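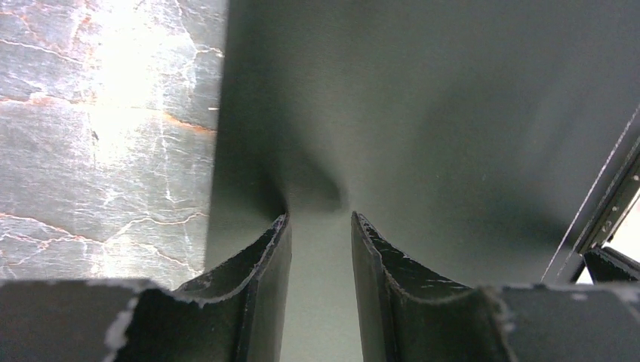 *Slide 4: wrist view, fingers nearly closed, marble pattern at left with the glare on it*

**Say:** Everything the policy gets is on this slide. Two chipped fingers and a lot of green-gray panel. I'd be confused too.

- Point at the gap. The Sadlow method tracks the fingertips and the dark shadow over them as one shape.
- Glare: we mask it. Vudby tried to learn through it and got very good at finding lamps.
- Training set is 3587 wrist frames, 236 of them held out. Yes, it's small. Pause for the sigh.
- Worn rims stay in. We trained on clean renders first, and the model took every pale fleck for an object.

**If asked about Bouazza:** same loss, different crop. Don't get drawn in.

Result is 80 percent on held-out frames. Next slide, the other 20.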